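News > Industry > Robotics

Nilham group issues good-practice rules for household robot trials

A shared set of rules for testing robot arms on kitchen tasks takes effect on 1st September at four labs in the Nilham area. The rules were drawn up by Soston, which runs two of the labs, together with Mazza and Gullell. They cover how a test station is laid out, how each attempt is logged and when a person has to step in.
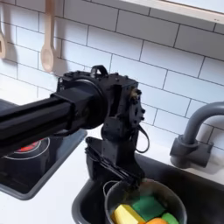
Stations must be returned to a written starting layout before every attempt, and any change to that layout has to be entered in the log. The rules also say what may be handled. Early trials are limited to light objects with no sharp edges, such as a small pot of toy food lifted by its handle, and real food and liquids come in only after a station has passed a separate check. Cables on the wrist of an arm must have enough slack for the full range of motion and must be inspected at the start of each shift.

The labs tried out a draft of the rules over the summer and logged 1237 attempts. In 35 of them the starting layout did not match the written one, mostly because an item had been put back in the wrong spot. Those attempts were left out of the results, and the final text now asks for a reference photo at each station.

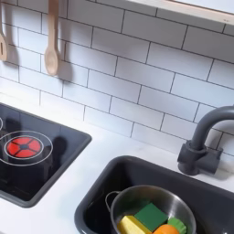
Another section deals with stopping. An operator must be within reach of the stop button whenever an arm is powered – including during resets – and three failed grasps in a row end the session until the cause is written down. Speed limits are set station by station and posted next to the controls.

The rules are voluntary and do not replace existing machine safety law. Labs outside the group can ask Soston for a copy and may adopt all or part of the text, provided they state which version they used when publishing results. A first review is planned for next spring.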